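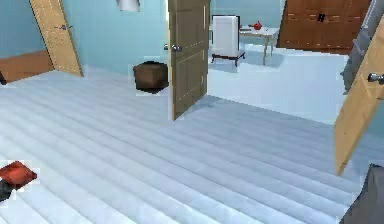

Sim apartment, three doors open, armchair and teapot through the middle one.

March, after lunch

Budget round again. Elspeth Crichton wants one number for the mobile base and arm, and she wants it before she leaves today. I have two quotes and a headache.

Galtholm: 90-day lead time, gripper extra, mounting plate for the gripper also extra. Baird: 162 days, everything in the crate, including a tablet we will lose. Both reps were very warm on the phone.

Until something ships we live in the simulator. Vudell seats renew this month, 49 a head, and I'd renew them all before spending a cent on hardware. Sim doors are free. Real ones need frames, hinges and someone to hang them straight, and I have put down 600 for the mock-up wall, which Elspeth will call optimistic.

Still open:
- round knobs on the mock-up, same as sim. Does either gripper turn one? Galtholm says "should." Get it in writing.
- base width against our narrowest doorway. Measure the doorway first this time.
- spare battery: leave in, so there is something to cut.
- Penano wants to sell us a service plan for a robot we don't own. Call back in the fall.

Leaning Galtholm. Draft to Elspeth by 4:30.

Recent entries
Charger shelf, second attempt
Who has the torque wrench
Vudell seat list
Door handle shopping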